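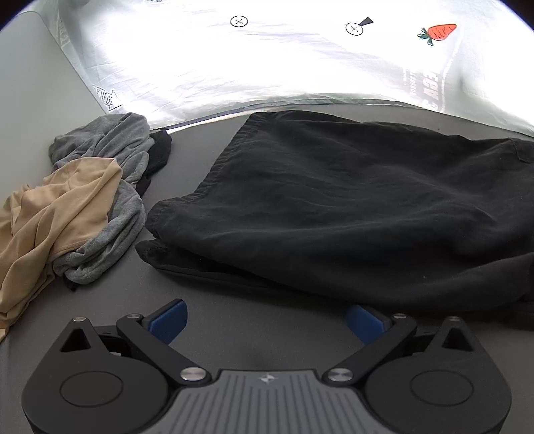 Jaws open over the table, dark garment (pants or shorts) not in the jaws. White sheet behind is nearly blown out in the middle.

Hand-held demos rejected at import, dark clothes only
Status: open, workaround in place
Product: Farketti hand-held gripper, Rundar importer
Station: Lemieux, folding table
3 comments · 2 shares

Problem

Recording fold demos by hand with the Farketti. Task is pick one item off the pile, spread it, fold, set aside. Import into Rundar throws out a chunk of them with "pose track lost". 145 demos in the July batch, 9 rejected. Doesn't sound like much but all 9 are dark items, and we don't have many dark items in the batch to begin with. Policy trained without them goes to the dark stuff, closes next to it and lifts nothing. So we need them.

Light gray and beige clothes import fine. Same table, same person holding the gripper, same lamp.

What we checked before opening this

- firmware on the gripper is current, reflashed anyway. no change
- lens wiped
- calibration redone, twice. Error number is the same as last month, well inside the limit
- jaw width signal is clean all the way thru on the rejected ones. So it's pose only, not the fingers
- SD card swapped. no change
- re-imported the rejected files on a different machine, same 9 fail at the same spots

Log, newest at the bottom

8:40 Pulled the rejected demos and scrubbed them by hand. Track drops at the reach, every time. Never during the fold itself. Gripper comes in low over the table, jaws open, and somewhere in the last bit before the pads get to the cloth the pose goes.

9:15 Looked at exposure. Big white printed sheet hangs across the back of the table, the one with the buttons and the carrot on it. It's lit hard. With a light item in front the exposure settles somewhere sane. With dark cloth filling most of the view it swings up, the sheet goes to white and we lose whatever the tracker was holding on to back there. Gray table gives it nothing to use either, it's flat and plain.

9:30 Support asked for the raw file of one failed demo and one good one. Uploaded both.

10:05 Reply from support: "Pose tracking relies on fixed features. Please make sure the background contains texture and does not move during the demo." Ok. The sheet does have print on it. But it's cloth or something like it, hangs loose and wrinkled, and I bumped it with my elbow more than once. So both things are wrong at the same time.

10:20 Test A. Exposure locked, everything else left alone. Recorded 3 demos on the dark pair. 2 imported, 1 rejected. Better.

10:50 Test B. Exposure back to auto, sheet pulled tight and clamped. 3 demos, 1 imported, 2 rejected. So clamping alone isn't it.

11:10 Test C. Locked AND clamped. 3 demos, 3 imported. Not a big sample, I know.

11:25 Tried locking even lower so the sheet keeps all its print. Tracker is happy but now the dark cloth is just a black blob, can't see the hem or the creases. Useless for training, the policy needs to see where the edge is. Backed off one step.

13:40 Asked support whether Rundar can use the part of the track before and after the drop and fill the gap from the gripper's motion sensor. Answer: yes up to a short gap, setting is called Skidau bridging, off by default. Would have been nice to see that in the docs. Turned it on and re-ran the 9.

14:05 Bridging result: 2 recovered. Rest have gaps too long. Played both back on the arm in slow mode with an empty table first, then with cloth. First one good. Second one lands short of the cloth at the grasp so I'm not trusting it, marked it bad in Rundar by hand. Would like a warning on bridged demos, right now they look the same as the rest in the list!!

14:30 Went thru the remaining rejected ones again to see if they can be trimmed. They can't, the drop is right at the grasp and that's the part we want.

Workaround for anybody on the Lemieux station

1. Put a dark item in the middle of the table, jaws open over it, THEN lock exposure. Don't lock on a light item and carry on.
2. Check the preview. Need to see stitching on the dark cloth and print on the sheet. If only one of them shows, unlock, dim the lamp, lock again.
3. Clamp the sheet on both sides. Elbows in.
4. Go slower on the reach. Pads stop short of the cloth, tiny pause, then go in.
5. Leave bridging off untill there's a way to tell bridged demos apart.
6. Lock resets on power off. Redo after every battery change.

Still open

- Redo the lost dark demos with the settings above. Pencilled for tomorrow morning
- Mixed piles. If there's black fabric tangled in with lighter stuff I don't know which way the lock should lean
- Feature request filed: flag for bridged demos
- Feature request filed: exposure lock that survives power off
- Would a matte board behind the table do better than the sheet? Support says probably. We don't have one that size, asking around

15:10 Support set this to "waiting on customer". Set it back to open, we're waiting on the flag.

3 comments · 2 shares · 9 following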